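3.2 Sorting small items into divided organizers

The second part of the study looked at how people group small household items when the container already has fixed compartments. Participants in the Grormont and Stasiv groups received a mixed set of items from the Stosarent list and an upright organizer with dividers. They were told to put everything away so that they could find it again the next morning. No labels were supplied, and no grouping was suggested.

Across 422 sessions we logged 3,927 placements. A placement was logged when an item was released inside a compartment and the hand moved away. Items that were taken out and moved to another compartment were logged again, with both positions kept. Items left on the tabletop at the end of a session were recorded as unplaced and are treated separately in Section 3.4.

Most participants started with the longest items. These were stood upright and leaned against the back or against a divider, and the remaining space in the compartment was then used for shorter pieces. Small flat items tended to be placed last, often at the front of a compartment that already held something taller. We call this pattern front filling - it appears in 264 sessions and is more common with narrow compartments than with wide ones.

Front filling makes the final grouping hard to read from the layout alone. Two items may share a compartment through similar use, or only through available space. Figure 2 shows an organizer with four compartments and mixed contents.

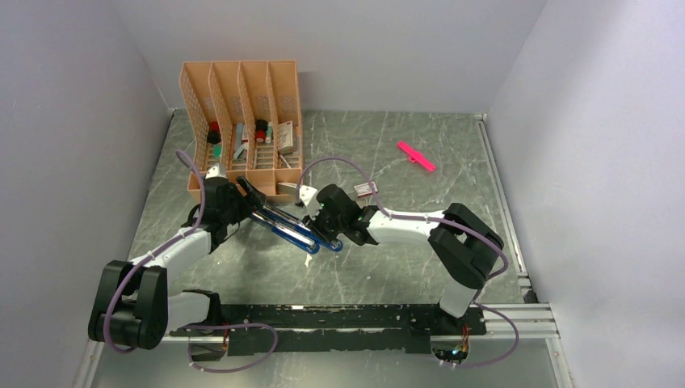

Figure 2. Divided organizer with items in each compartment.

For this reason we did not code groupings from the final layout. Coders worked from the order of placements and from the short interview held after each session, in which participants were asked why each pair of items had ended up together. Where the two sources disagreed, the interview answer was used.

Boxes were a special case. Participants in the Drevmont pilot had often laid them flat, but in the main study they were usually leaned against the back, with the printed side facing out. A few participants kept boxes outside the compartments altogether, and these were coded as unplaced even when they touched the organizer.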